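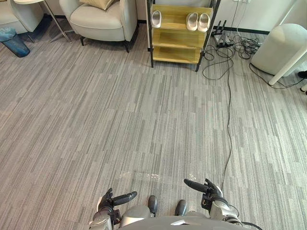 Quick one, train in a bit. Finally opened the Bensaid on Thursday, the red from the little co-op up past Trelville. Been under the stairs for 8 years and I'd half written it off. Cork came out in two bits, so I poured it through a tea strainer. Not proud.

Anyway. Lovely. Dried cherries, bit of leather, something like cold tea on the end. Much softer than the one I had at the Hirkik tasting, which was all elbows. That was a younger bottle mind you, and served far too warm.
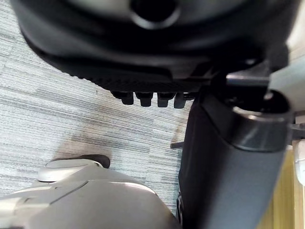
Black housing, from underneath.

They only made 900 bottles of it I think, then the vines on the top slope went over to white. Shame. The white is fine. Its just fine.

Had it with lamb and too much garlic. Second glass was better then the first, third one I didn't make notes. Paid 19 quid at the time and moaned about it, would pay double now.

Next up is the Gason, which everyone says to leave till February at least. Won't manage that. If anybody has a spare Bensaid from the same year, drop me a line, will swap for cider or cash.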